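The Parts Tray Comes First

Wiring faults in small electric valve assemblies are rarely dramatic. A crimp holds for a month and then lets go. A lead has been pulled tight across a board edge and wears through. At Hoton, a repair and assembly shop that builds dosing units for greenhouse growers, Thaddäus Frei traces a good share of these faults back to a step that takes place before any tool is picked up: the laying out of the kit.

Frei runs the bench side of the business. His rule is that all parts for one assembly are placed on one tray, on clean paper, and that stock stays in its bins until the tray is checked. The rule dates from a batch of 33 units in January, 6 of which came back with the same complaint. The valves were sound. The harnesses had been drawn straight from a mixed bin, pulled free by their leads, and connected in the state in which they came out.

"A solenoid weighs more than people think when it hangs from two thin wires," Frei says. "Lift it by the body."

Bins and tray

The layout at Hoton is plain. Yellow plastic bins stand to the left and right, with a steel tray between them and open table in front. Stock is held in the bins by type. The paper in the tray gives a pale background, against which a cut strand or a missing seal shows up quickly, and it keeps metal parts from sliding when the tray is moved.

Tangling in the stock bins is accepted up to a point. Valves with fixed leads will catch on each other whatever is done. Waltraud Rainer, who trains new bench staff, teaches them to free one valve at a time by working back from the loose end of the lead. Shaking the cluster tightens it. Bundling each lead with a paper band prevents the problem, but the bands have to be removed and disposed of, and on short runs the time is not recovered.

Harnesses are treated separately. A twisted pair is left twisted until the last possible length before the connector. Loose conductors are fanned by color so that the order can be read against the drawing without handling them again.

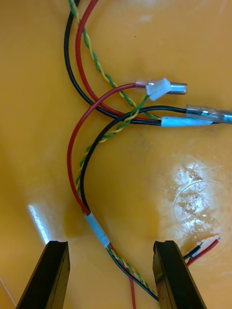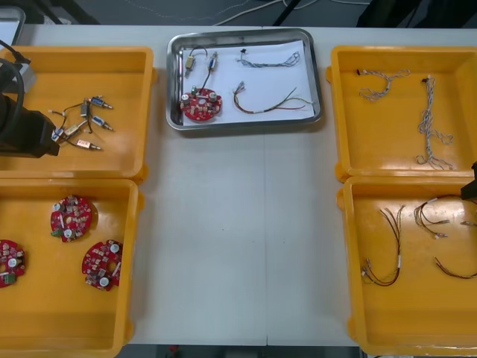

Checking a crimped end

Seraina Mayrhofer inspects terminations under a bench lamp. She begins at the sleeve. Where the plastic is clear, the barrel can be viewed through it, and the conductor should reach the full depth of the barrel with no strands folded back. Opaque sleeves hide this, so those ends get a pull test by hand, firm and in line with the wire.

Her second check is the bend. A wire that turns sharply where it leaves the connector will work against the crimp every time the unit is opened. She looks for a wide curve and enough slack to seat the connector without tension. If the lead is short, the harness is rejected. Splicing in an extra length is permitted only on prototypes.

Color is the third check. Red and black leads are easy to tell apart on the bench and easy to swap inside a housing, where light is poor. Hoton marks the supply side with a small tag near the connector before the harness is fitted.

What it costs

Laying out a kit adds 8 minutes to a build. Reto Rainer, who prices the work, resisted the change for that reason and kept his own log. Over the following 676 units he recorded fewer returns for wiring than for damaged packaging, and the tray step was written into the standard quote.

Other shops do it differently. At Zaugg, harnesses hang from pegs above the bench, which keeps them straight but requires a wall. Hermine Aigner, who ran the bench there before moving to Sedberg, still prefers pegs for anything longer than her forearm and a tray for the rest.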